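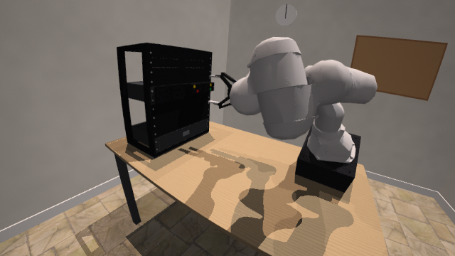

Gripper pushes the rack unit sideways when both pins go in

Posted by Chathurika Khan, 13 Dec 2024
Tags: simulation, grippers, contact

I'm building a small arm cell in my garage and testing every move in simulation before I try it for real. The job is to put two alignment pins into the middle unit of a server rack, one above the other. The arm is on a pedestal on the same table and has a two-fingered gripper.

The top pin goes in fine on its own. So does the bottom one. When I run them together, the unit starts to shake and then slides to one side, and sometimes the pins pop out again. I ran it 19 times last night and it failed 11 of those. Time step is the default. I already lowered the approach speed and it made no difference. I've been using the Jurkura planner since August and never saw this with a single pin.

Is this a friction setting or something in the models?

Shahnaz Hettiarachchi

Look at the collision shapes before you touch friction. If the rack unit came in as one mesh, a lot of importers wrap it in a convex hull, and then the holes don't exist for the physics even though you can see them on screen. One pin can sit in that overlap without much fuss. Two pins get pushed out in slightly different directions and the unit moves.

Turn on the collision view and zoom in on the holes. If they are filled in, build the front plate from separate boxes with gaps where the pins go. Leave a little clearance. I did this for a connector panel at the shared shop in Stunamstead and the shaking stopped.

Also check that the unit is fixed to the rack -- a lot of rack models have each unit as a loose body resting on the rails.

gadimis_fan484

had same thing. just make the time step smaller and put solver iterations up to 200. slow but works

Talukder

Smaller steps will hide it but I would still fix the shapes first. One more thing to check is the grip. If the fingers hold both pins rigidly and the spacing is off by a hair from the hole spacing, the arm will force the unit over no matter what the solver does. Lower the arm stiffness for the last part of the insertion and see if the side load drops.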